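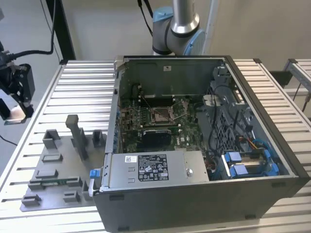
4. Connecting the pump

Plug the Dolidik pump lead into the header marked PUMP. Don't use a splitter.

5. Hang the 240 mm radiator with the hoses at the bottom. Tighten the screws by hand first, then a quarter turn each.

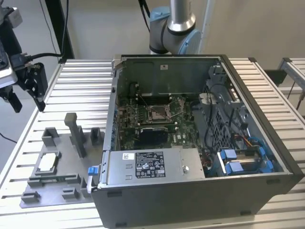

6. Set the pump to 52 percent in Skendeo and let it run for 24 minutes with the side panel off.

Note: A faint gurgle is normal on the first run.

CAUTION: If a fitting drips, switch off at the wall.

Related
Zorkden fan hub setup
Räsänen hose sizes
Draining the loop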